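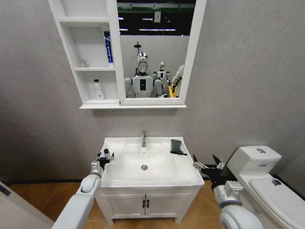 4.2 Grip release fault on the left hand

The task given to our group was the bathroom tidy-up: pick small items off the sink rim, place them on the open shelves of the cabinet, and wipe the basin. The bathroom corner in the Prulerstead laboratory was already built when we joined the project. Our part was the task program and the test log. The robot and its hand controller (internal name Westedov) were used as supplied, apart from the settings listed in Appendix B.

During the January test block we made 240 runs. A run counted as failed if an item was dropped, if the arm stopped and had to be reset by hand, or if the item was left on the wrong shelf. On this measure 20 runs failed. One was a wrong shelf, caused by a typing mistake in the task file. The other 19 had the same form and are the subject of this section.

In each of the 19, the left hand opened before the arm had reached the shelf. The item fell into the basin or onto the floor. The arm then carried on to the end of its path and reported the placement as complete. The false report matters more than the drop, as the task program goes on to the next item and the arm may move while someone is bending down to pick up the first one. This happened on a Thursday afternoon with one of our group at the sink. The stop button was pressed and there was no contact. The incident form is in Appendix C.

4.3 Finding the cause

We first suspected the finger pads. The pads were cleaned and the closing force was raised by one step. The fault came back the same day. A slipping item should also have shown up as a slow change in finger position, and the logs showed a clean open command every time.

The open command is sent when the wrist force reading falls below a set limit, which is meant to show that the shelf has taken the weight of the item. With a light bottle the reading is close to that limit for the whole lift. When the arm slows down near the top of its path, the reading dips for a moment and the limit is crossed in mid-air. The right hand runs the same code but was mostly given the cloth, which is placed by position only and does not use the force check.
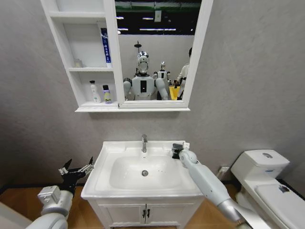 Figure 7. Test set-up with toiletries on the cabinet shelves and both arms at the sink.

4.4 Changes made

Two conditions were added. The hand may now open only if the wrist is inside a box drawn round the target shelf, and the low reading must last for the full length of the filter window. After opening, the program checks the shelf with the head camera before it reports success. If the item is not found, both arms stop and wait for a reset.

Ingvar Vestergaard, who supervised the work, asked for a further rule: no hands inside the marked area unless the arms are disabled at the main switch. The rule was in the Zoëga safety sheet from the start, but our group had been relying on the pause command, which leaves the motors powered.

The camera check is slow and sometimes misses white items against the white shelves. In that case the robot stops without need. We accepted this for the rest of the project. The Pristov group has a depth-based check which may do better, but it was not ready in time to be tested on our set-up.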